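Ticket: Gripper jumps to last closed value on re-clutch during hand-over-hand demos
Project: Savbridge
Component: teleop / leader mapping
Reported by: Lilibeth Agbayani
Assigned to: Zachary Gauthier
Opened: 14th January
Status: Resolved, fix in release 11
Severity: Medium (demos usable after trimming, no damage)
Site: Zúñiga

Description

When the operator lets go of the clutch pedal, repositions the leader arms and presses the pedal again, the follower gripper takes the trigger value it had when the pedal was released. The trigger's present position is ignored until it moves. If the operator opened their hand while the pedal was up, the fingers close at the moment of re-engagement and open again as soon as the trigger moves.

On rigid objects this is an annoyance. On cloth it spoils the demo. The gripper takes hold of whatever part of the towel is under it, and the recorded action says "close" at a point where the operator did not ask for it. Anything trained on that will learn to grab at the start of an approach.

Most visible on the towel task, where the operator has to clutch several times to get from one side of the cloth to the other.

Expected: on re-engagement the gripper follows the trigger as it is now, with a short ramp if the difference is large.
Observed: on re-engagement the gripper goes to the stored value at full speed.

Steps to reproduce

1. Start Savbridge in bimanual mode with both leaders homed.
2. Start a recording in Onus. The fault also occurs without recording, but the log is easier to read from there.
3. Pedal down. Squeeze the trigger until the command reads 255 (fully closed).
4. Pedal up. Release the trigger completely. The follower stays closed, as designed.
5. Open the follower from the panel with the manual release button.
6. Pedal down again without touching the trigger.

At step 6 the follower closes to 255. Touching the trigger sends it back to 0.

The same happens without step 5 if the supervisor opens the gripper by script between sub-tasks. Our towel script does this.

Wrist view from a towel demo, with cloth clamped between the two fingers and the rest bunched up in a large fold:

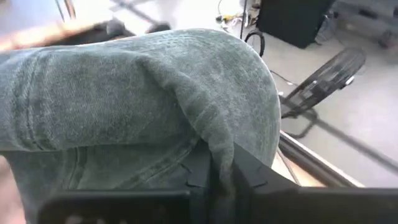 Log extract

pedal: engaged
leader_r.trigger: 0
savbridge.grip_cmd_r: 255 source=cache
follower_r.grip: moving
leader_r.trigger: 3
savbridge.grip_cmd_r: 3 source=live
follower_r.grip: moving

Left arm gives the same output with the suffix changed. The word "cache" in the source field is the part that matters. Nothing in the leader driver produces a 255 at this point. I have the raw serial capture if anyone wants it.

What I have tried

Swapped the pedal for the spare. No change.

Swapped left and right leaders. The fault stays with whichever side had been closed at pedal release.

Recalibrated the triggers. No change, and the rest position reads 0 on both before and after.

Lowered the grip speed limit in the follower config. The unwanted close still happens but is slower, and the operator can sometimes cancel it by twitching the trigger. Not acceptable as a fix. It also makes intended closes slow.

Disabled the watchdog (normally 200 ms). No change, so it is not a timeout restoring an old command. Watchdog is back on. Please do not run without it.

Asked the operators to hold the pedal down for the full demo and avoid clutching. The leader workspace is too small for this on large towels. They end up with elbows against the frame.

First response, Zachary Gauthier

Confirmed on the bench with a single arm. The cache was added last July so that the follower would not drop an object when the pedal came up. It keeps the last live value and publishes it while the pedal is up. That part is correct. The fault is that the first message after pedal down is also taken from the cache. The live value replaces it only when the trigger changes by more than the deadband. A trigger at rest never changes, so the cached value wins.

Two questions before I change anything:

a) Do the operators rely on the cached value on purpose? Someone carrying an object, pedal up, hand relaxed, pedal down again, would currently keep their grip. If I switch straight to live, they drop it.

b) Which episodes are affected? I would like the fix and the data cleaning handled in the same ticket.

Reply, Lilibeth Agbayani

a) Yes, on the caps task. They carry a cap towards the bin, clutch in mid-air and carry on. On the towel task they nearly always clutch with the fingers open and clear of the cloth. A fix that only suits one of the two will come back as another ticket.

b) I ran a filter over the Onus episodes looking for source=cache on the first engaged frame with a live trigger below the deadband. It flags 326 episodes. I checked a sample by eye. Where the follower was already open and the cached value was also low, the flag is harmless. The rest need trimming or discarding.

The safe clutch position on the towel task has both fingers well above the table, with the bunched cloth nowhere near them. From that height a false close touches nothing but is still in the recorded actions:

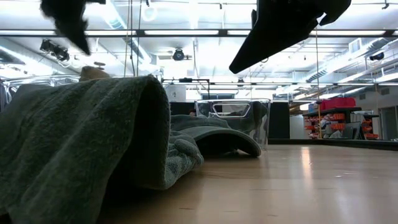 Proposed fix, Zachary Gauthier

Pick-up rule. At pedal down, Savbridge compares three values: the follower's measured opening, the cached command and the live trigger.

If the follower is where the cache says it should be, hold that position until the live trigger reaches it, then follow live. This is the same idea as the soft pick-up on a mixing desk fader. It keeps the cap in the hand.

If the follower has been moved by something else (panel, script, supervisor), discard the cache. Ramp from the measured opening to the live value.

The operator hears one short tone when the gripper is being held and a second when live control is back. The tones can be turned off in the config, key grip_pickup_tone.

New field in the recording: grip_source, with values live, hold and ramp. The training loader should mask anything that is not live unless told otherwise. Fimotach will need to update their loader, because theirs reads the old two-value field.

Test build, Darcy Robichaud

Installed the test build on both arms. Ran the reproduction steps ten times per side with the manual release at step 5. Gripper stayed open each time. grip_source showed ramp for the first few frames, then live.

Ran the towel script with the supervisor opening the fingers between sub-tasks. No false close.

Ran the caps task with a deliberate clutch while carrying. Grip held, first tone heard. Second tone came once the trigger had been squeezed back to the held value. One remark: if the operator never squeezes that far, the gripper stays in hold and they cannot open it. The only way out is the panel. Needs a release gesture.

Gripper inside the clear bin with a dark grey cap pinched near the crown, another dark cap and two beige ones on the table:

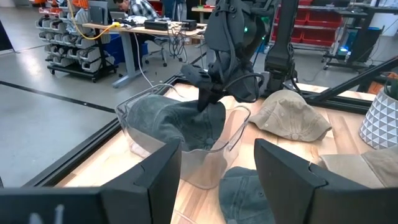

Raymonde Poirier wrote: Agree with Darcy on the release gesture. I was stuck in hold twice and both times my first instinct was to lift the pedal and press it again, which starts the whole thing over. Could a full squeeze and let go count as release, wherever the held value is? It is what my hand does anyway. Also, please make the second tone a different pitch. With both arms going I can't tell which event I am hearing.

Reply, Zachary Gauthier

Both done. Any squeeze past the held value, or a full squeeze where the held value is already at the limit, returns the gripper to live. Letting go then opens it normally. Second tone is now higher than the first. Left and right still share the same pair of tones. Separate tones per arm would need a new ticket against the audio component.

Retest, Darcy Robichaud

Hold, squeeze, release works on both sides. Tried it with a thin fold of towel, where the held value is close to the limit and there is very little trigger travel left. Still works, but the operator has to squeeze firmly.

Watchdog on for all runs.

Data cleaning, Lilibeth Agbayani

Flagged episodes have been tagged clutch_grip in Onus. Nothing has been deleted. Where the false close happened in clear air, I masked the grip command for those frames and kept the episode. Where the fingers took hold of cloth, the episode is excluded from training. Zachary Chisholm has the list and is re-recording the excluded towel demos on release 11.

Resolution

Fixed in Savbridge release 11. Config files from earlier releases load without changes. grip_pickup_tone defaults to on.

Open items moved out of this ticket: separate tones per arm; Fimotach loader update for grip_source.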